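This site uses cookies to keep you signed in. By continuing you accept our cookie notice. Accept / Manage settings

Robot Handling and Demonstration
Handout 2: Two-handed tasks with hand-held grippers
Module tutor: Domnica Voicu

Students should read this handout before the practical session. Handout 1 (safety, booking of tables, care of equipment) still applies in full.

1. Purpose of the practical

Each student will record a set of demonstrations in which both hands are needed to complete an everyday household task. The recordings form the training material for the Dollport assignment and will be shared across the group. A full set consists of 46 demonstrations. Sets that fall short will be marked on the number submitted.

2. Before recording

Clear the tabletop of everything that does not belong to the task. Sit close enough to reach the far edge without leaning. Check that the marker cube on each gripper is firmly fixed and clean, and keep sleeves and cords away from its faces. Bags are to be left under the desk by the railing.

3. The wiping task

One gripper steadies the object while the other holds the cloth. The steadying hand takes hold first and lets go last. Electrical items must be unplugged at the wall before they are placed on the table. Move at an even pace and keep both grippers over the table between strokes. A demonstration should last no longer than 20 seconds. If the cloth is dropped, stop the recording and start again.
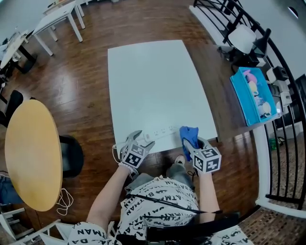 Figure 1. Wiping task: power strip held in the left gripper, blue cloth in the right.

4. Submission

Name each file with your student number and the task code, and upload the set to the Sostico folder. Paper logs go in the tray outside the Fraser Room. The deadline is 5 July 2024. Students who deferred in February follow the same deadline.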